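La ligne 253

Vlasta Charvát avait mis du temps à comprendre que chez Homel, ce qui coûtait cher, c'étaient les choses qui roulent. Le budget devait partir en septembre, il lui restait deux devis à départager, celui de Cordier et celui de Prament, et elle avait pris l'habitude, le soir, de descendre avec son thé relire ses colonnes dans la petite salle du bas, parce qu'on y pensait mieux.
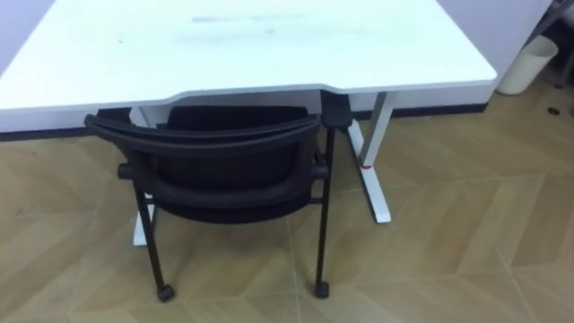
Le bureau blanc et sa chaise à roulettes, rangée dessous.

Elle aimait bien le devis de Prament, il faut le dire, avec ses trois ans d'entretien compris et ses phrases si polies. Cordier livrait plus vite, mais comptait à part les mains, les câbles et la formation, ce qui faisait beaucoup d'à-côtés pour une maison prudente.

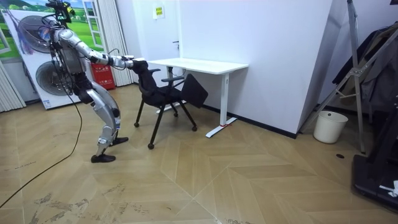
Et pourquoi ne pas louer, tout simplement ?
Parce qu'au bout de trois ans le loyer dépassait le prix d'achat, et qu'il fallait tout rendre.

Elle reporta donc la somme à la ligne 253, « manutention légère », la gomma, puis la reporta encore, en pensant à l'entrepôt de Bamotby et à tous ces sièges qu'il faudrait y remettre en place chaque soir. 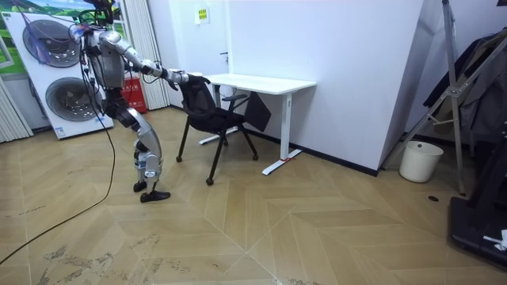

Bamotby demanda par téléphone si l'on ne pouvait pas garder un peu d'argent pour les pièces de rechange, vu qu'on les oubliait toujours. Vlasta promit, et ajouta une ligne au crayon.

Son thé était froid, bien sûr. Elle signa pour Prament et alla porter le dossier à l'étage. 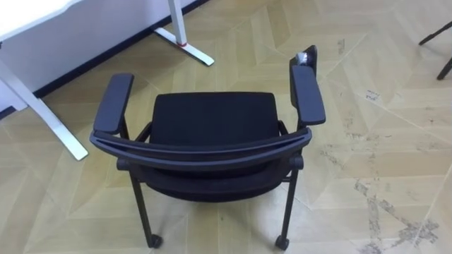
Tu aurais dû prendre Cordier, soupira Odile en tournant les pages, mais enfin, c'est toi qui tiens les comptes, et puis reprends donc du thé.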